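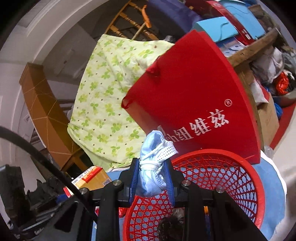
According to Neelam Rastogi, the trouble with building a gripper at home is that the home keeps getting into the data, and she would like it noted that she said so before we bought any screws. We note it here. Most of this section concerns the ways in which she was right.

Figure 2. The hand-held gripper above the round red basket, with a bundle of light blue fabric hanging between its two fingers.

4.2 Construction and household trials

The gripper was assembled over two winters in the downstairs rooms of the house at Drarkport, with the heavier cutting done at the Redton shared workshop, where bench time is cheap and clamps are a matter of luck. The design follows the Fundell pattern described in Section 3, with a pair of opposed fingers driven by a single trigger. We departed from that pattern wherever we lacked the part it called for. A full list of departures was begun and then abandoned when it became longer than the pattern.

The first version closed well and opened reluctantly. Palesa Zulu traced this to the return spring, which we had chosen for its price. A stiffer spring cured the fault and introduced a new one, in that the trigger now tired the hand within a few minutes of steady use. The present linkage is a compromise between the two. It opens when asked and can be held through a full session by anyone who does not also type for a living.

We had intended to test on the set of objects used in the Paquette trials, so that our numbers could be laid beside theirs. The set includes a machined cylinder, a machined cube and several other shapes seldom found in a house. After one afternoon with the cylinder we concluded that we had built a very good tool for picking up cylinders. We then turned to soft goods, baskets and bags, and the results became less flattering and more useful.

Cloth was the hardest material. A folded towel presents one edge to the fingers on the approach and a different one on the lift, and the operator tends to correct for this without knowing it. Small corrections of the wrist are recorded along with everything else, and a policy trained on them learns the habit before it learns the task. Knotted bundles gave us better behaved lifts, a knot being the nearest thing cloth has to a handle. We report knotted and loose cloth separately in Table 5. Readers who wish to average them may do so on their own time.

Open baskets raised a different problem. The fingers have to go down past the rim and come back up without taking the rim along, and a lattice side offers a great many places to catch. Our early sessions contain several lifts in which the object stayed where it was and the basket rose. These were scored as failures, over the objection of the first author, who felt that something had been grasped.

Each session was limited to 14 attempts, after which the operator changed over or made tea. In total we kept 2209 attempts for training. Attempts were discarded when the trigger log dropped out or when a member of the household removed the target object to use it. The second cause was more common in December.

We made no effort to tidy between sessions. At first this was laziness, and Rastogi has asked that it not be promoted to a method. It did have consequences worth reporting. The policy trained on workshop sessions alone did poorly when moved to the house, while the one trained in the house lost much less on the way back to Redton. The comparison is not a clean one, as the house sessions came later and the operators had improved by then. A fairer test would alternate the two sites from the start, which we would have done had either of us owned a van.

Wear was modest. The trigger pivot was replaced once, and the replacement is already developing the same rattle. Drawings for the pivot are given in the appendix, along with a second drawing showing how it ought to have been made.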